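Brushes, Combs and Other Small Things from the Bathroom Drawers

Last updated: 1 July 2022

I have been meaning to put this page together ever since we cleared out the upstairs bathroom at the Dumitrescu house, and it has taken me most of June to get the notes into any kind of order. There were two deep drawers under the sink, and neither had been properly emptied in years. Hair things, mostly. Brushes and combs, elastics by the fistful, a tin of bobby pins that had rusted themselves into one solid lump, and the kind of plastic clips that come free with something and then outlive whatever they came with.

Some of you wrote after the kitchen page (thank you, I read every message, even when I am slow to answer) and asked for less about the big furniture and more about the everyday bits and pieces. I was very happy to hear it, because the everyday bits are what I like best. A sideboard is a sideboard, but a hairbrush has been in somebody's hand every single morning before school or work, and I find I can't throw one out without thinking about that for a minute first.

So this gallery is a short one and it stays with the hair things. I washed everything the way my grandmother did, in a basin of warm water with a spoonful of baking soda and a drop of shampoo, and then laid it all bristles down on an old towel overnight. If you do this at home, please pull the hair out first with the tail of a comb, and don't leave a cushioned brush to soak, or you will be shaking water out of it for a week!

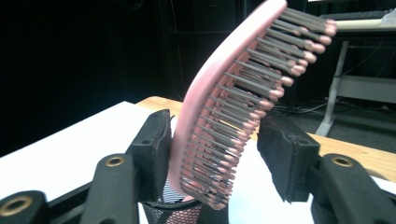

The detangling kind are the ones I would have given anything for as a child. I had hair down to my waist and a mother in a hurry, and what we had in our house was a stiff round brush from the Duritport market that went through a knot by taking the knot with it. Start at the ends, hold the hair above the tangle so it doesn't tug at the scalp, and work upward a little at a time. It does take patience, and a bit of conditioner helps a great deal. For the really bad mornings, after the pool or a windy day out at Bokley beach, I would split the hair in sections and do each one on its own, with a story going to keep the wriggling down.

I like the pink, too. We had a pink bathroom when I was small, pink tub and pink tile and a fluffy pink cover on the seat, and I suppose it has left me with a soft spot that I will never get over. The gray with it is a nice touch, and so are the little round tips, which remind me of the pins in my sewing box.

The clips and elastics went into a jar and are now on my own shelf, where they get borrowed every time the grandchildren stay. The combs are in the Luvus cabinet in the hall, second shelf, next to the hand mirrors, and I will get to the mirrors on another page once I have found a way to clean the old silvering without making it worse. If you have a method that works, do write and tell me about it.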